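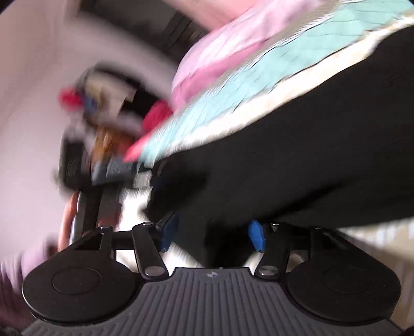
Peninah Mrema wrote in the margin of our first draft that a desktop launcher can't speed up a computer, it can only hide how slow it is. We kept the comment because the tests mostly agree with it.

Our report looks at Kerkavlow, a free launcher that replaces the icons on the desktop with a search bar. Its download page promises "instant access to everything." We installed it on 4 lab computers and left it on through April.

Indexing found 3,144 files on the oldest machine and took 61 minutes. After that, search was quick for programs and poor for documents. Files in the Clelten sync folder never showed up, even with the folder added by hand under Settings, Sources.

We asked 7 classmates to use it for their normal work. Most went back to the Start menu. The Sang theme pack looks nice, but it made the text on the search bar hard to read.

We don't see a case for installing it in the lab. Version 2 may fix the sync problem, though the release notes don't mention it.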